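The laundry numbers, finally

25th January

I promised Shadi Harb I'd write this up before I forgot which folder was which, and I have already forgotten which folder was which, so let's go.

For anyone joining late: our group in Hullalgate works on getting a two-armed robot to handle clothes. Shorts, jerseys, anything soft that refuses to hold its shape. The policy is called Plusa (Na-rae Woo named it and won't say why). It learns by imitation. A person drives the arms through the job, we record the head camera and the joint positions, and the network tries to do likewise. We had 305 demonstrations to train on, most of them driven by Ok-hee Han, who is patient in a way I find slightly alarming.

The question this winter was dull but useful: what happens if you throw away the parts of each demonstration where the person is just thinking? People hover. They bring a gripper over, stop, reconsider their life choices, and then grab the hem. The network has no idea what the hovering is for, so it learns to hover. Our old policy could float over a pair of shorts with the dignity of a museum guard until the time limit ran out.

So Tamsin Rewi wrote a filter. It looks for stretches where both arms barely move and the grippers don't change, and it trims them down to a few steps. We kept a few steps on purpose. Cutting the pauses out completely made the arms lunge, and one afternoon of that was plenty.

Same network, same training time, same garments. Without trimming, Plusa finished 73 percent of its trials. With trimming it finished 76. I had drafted a much more exciting post in my head, and I've had to let it go.

Three points is well inside what I'd expect from running the thing again after lunch. What did change was how the failures looked. The old ones were mostly time-outs. The new ones are mostly bad grasps: the fingers close on a fold that isn't really an edge, the arm lifts, and the cloth slides away.
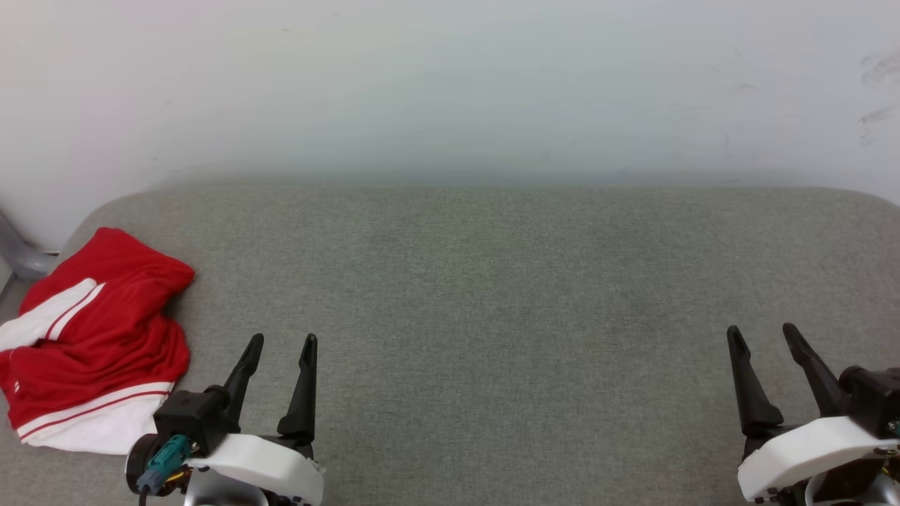 I like bad grasps better than time-outs, for the simple reason that a bad grasp is something you can work on. You can look at where the fingers went and argue about it, and we have been arguing about it. Seon-mi Joo thinks the head camera can't tell a hem from a crease at that angle, and wants wrist cameras. I think we have too few demonstrations that start from a really ugly heap. Ok-hee thinks we should both come and drive the arms for a day before having opinions.

The other thing I'd change is the trimming threshold. We tried 2 settings, which is a grand name for "the first one and the one after we noticed the bug." A proper sweep is on the list for April, along with the ugly heaps. Tamsin has the filter script if you want to try it on your own data. Ask her for the newer one.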